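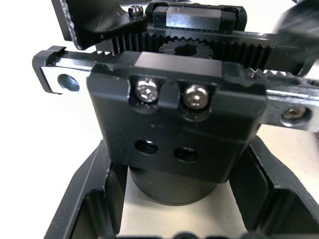 Two silver cap screws on a black metal block, with a guide rail running behind.

Okay, so I finally finished The Kudomier Letters last night (all six episodes, way too late on a work night) and I have news! The sheriff's office in Rastmont says it's taking another look at the 1988 boathouse fire, the one the whole series is built around.

If you haven't watched yet, the fire destroyed the Tavares boathouse one night in February, and Purificación Arroyo, who ran the place, has spent decades saying she was 12 miles away in Adden when it started. The show never comes right out and accuses her. It just keeps cutting back to that gas station receipt – you know the one – and lets you stew.

The sheriff's office put out a short statement on 1st December saying it has gotten 118 tips and that 60 of them came in after the finale. Most of those won't go anywhere, I'd guess, but two detectives are on it now, and they want to hear from anyone who worked at the marina that winter.

Arroyo told the local paper she welcomes it and that the show left out half of what she said on camera. Director Cauã Aguiar says he stands by his edit. He's also working on a 90-minute follow-up, and I'll be watching that the minute it drops, because I still don't buy the night watchman's story. Why was he even there with the place closed for the season? Episode four skips right past it!

No word yet on when the follow-up will stream.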